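Assessing Whether a Laundry Task Is Ready for Automation

This guide is issued by the Cerkiner household automation programme for staff who judge whether a chore can be passed to a machine. It uses clothes sorting and folding as the working case.

Step 1. Define the finished state
Write one sentence stating what a completed task looks like. "Clothes folded" is not sufficient. State the pile, the order and the permitted creasing.

Step 2. Record human performance
Ask an operator to complete the task with hand-held grippers in place of fingers. The present reference set holds 1,227 recordings. Any new task requires at least 400 before it is assessed.

Step 3. Grade the starting conditions
Assign the grade before work begins. Single garments laid flat are Grade A. Mixed garments spread or heaped on a soft surface are Grade C, and current machines should not be expected to complete these unattended.

Two-handed work on a bed, with a narrow strip of white fabric held between the yellow fingers of the nearer gripper, is graded C. 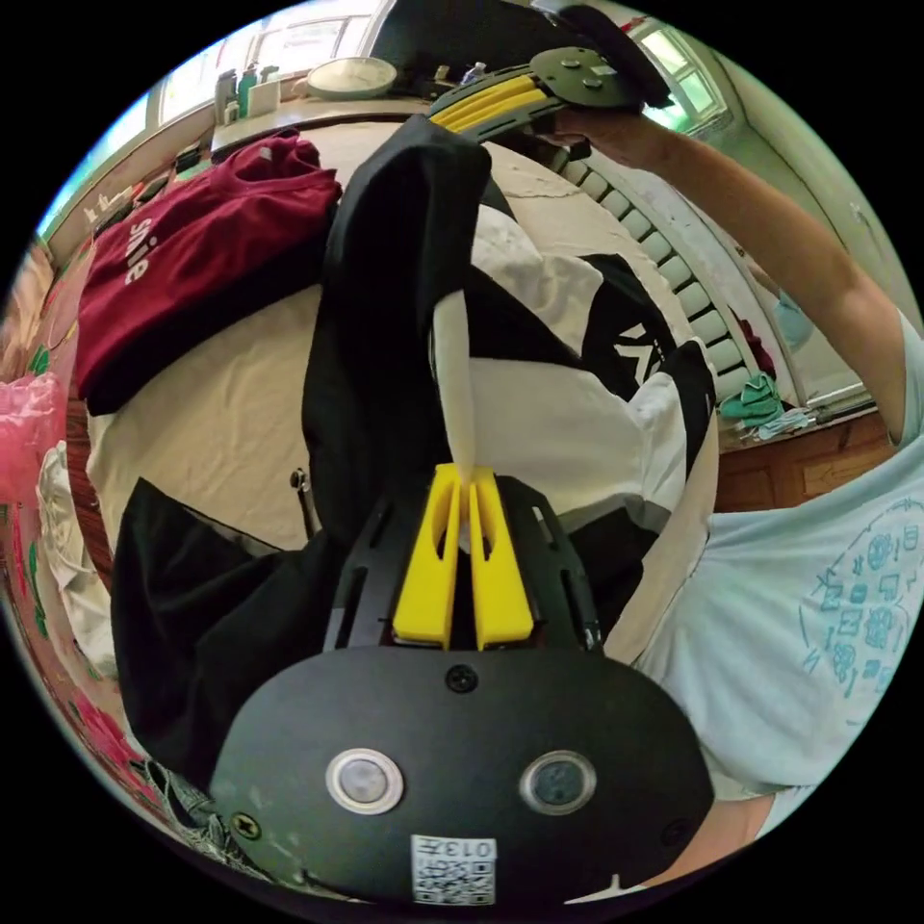

Step 4. Run the machine trial
Use garments that do not appear in the recordings. Stop the trial if a garment is dropped twice. A task passes at 83 per cent completion without assistance.

Step 5. Report the result
Send the completed form to Nour Dabbas. Failed trials must be reported in full, together with the grade assigned in Step 3.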